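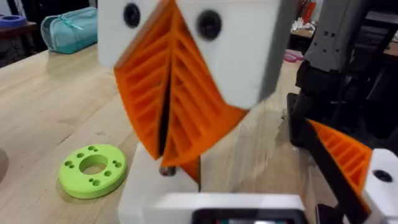
Bright orange stands out beside white.

Claline Museum > Young Readers > Light and Colour

30/09/2025
By Gil-soo Seok, Education Office

Why do things have colour?

Sunlight looks white, but it is a mixture of many colours. After rain, drops of water in the air can spread these colours apart, and we see a rainbow.

When light lands on an object, some of it is soaked up and some of it bounces off. The light that bounces off may travel to your eyes. A ripe lemon soaks up most of the blue light and sends back the rest – and so it looks yellow.

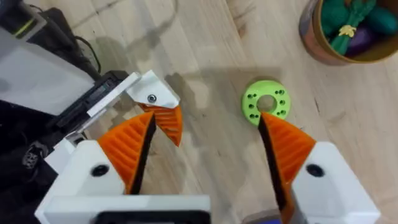 At the back of each eye are tiny cells called cones. Most people have three kinds. Each kind responds best to a different part of the light, and the brain compares their signals to work out the colour.

Cones need plenty of light. In a dark bedroom, a red jumper may look grey or black. Other cells, called rods, help us to see in dim light, but they cannot tell one colour from another.
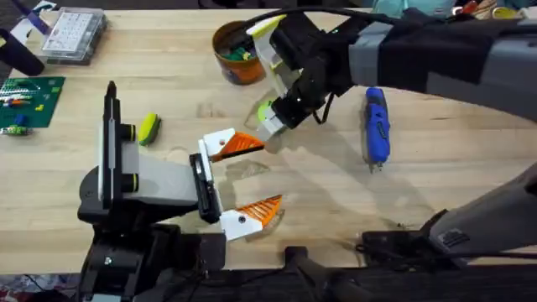 Some animals see colour differently. Dogs have two kinds of cones and find it hard to tell red from green. Bees can see ultraviolet light, which people cannot. Many flowers have ultraviolet patterns that guide bees to their nectar.

The Light and Colour Room is open to children aged up to 14 until the end of December.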